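Red plastic knob, metal ring keeps coming out

Kinddale Home Workshop Forum > Repairs and Small Parts

tapwasher70
I've got a red plastic knob with a metal ring that sits in the round opening in the middle. The ring has worked its way out twice since September. I push it back in by hand, it holds for a week or so, then it's loose again. The knob came with a Canano garden valve and they don't sell it separately. What are people using to keep these in?

gumleaf_shed
Epoxy. Rough up the outside of the ring with 120 grit, wipe both parts with metho, thin smear, press it in and leave it overnight. I did mine that way and it hasn't moved.

merrick_road
I wouldn't glue it. If the ring ever has to come out you'll wreck the plastic getting at it. Check that it's going in square first. Most of the loose ones I've looked at were pushed in crooked and had shaved one side of the hole.
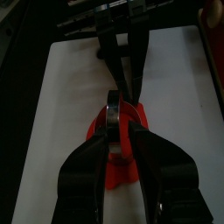 Start it upright, get the edge just inside the rim and check it from two sides before you put any weight on it. The lobes make the knob rock on a bench, so hold it down flat while you do the ring. If it leans at all, pull it out and start again. Don't try to straighten it on the way down.

tapwasher70
I probably have been pushing it in crooked. One side of the hole does look a bit more worn than the other. Would warming the plastic help?

gumleaf_shed
Warm water, yes. I'd keep it to 70 degrees at the most. I still say glue it. It's a garden tap, you're not going to be servicing it.

halfinchdrive
Disagree on the hot water. I softened one of the lobes doing that and it never sat right again. Put the ring in the freezer for 40 minutes and leave the plastic at room temperature. You don't gain much clearance but it was enough for mine.

merrick_road
Freezer won't do a lot on a ring that small. Won't hurt either.

tapwasher70
Measured it. Ring is 28 mm across the outside and the hole is the same as near as I can read it, so there's no grip left. I'll try one wrap of Starska thread tape and put it in square. If that fails I'll glue it.

gumleaf_shed
Tape will bunch up as it goes in. Let us know how it goes anyway.

tapwasher70
It did bunch up the first time. Second go I used half a wrap and pressed it down in the vice with a bit of scrap pine on top. It's back on the tap and tight so far.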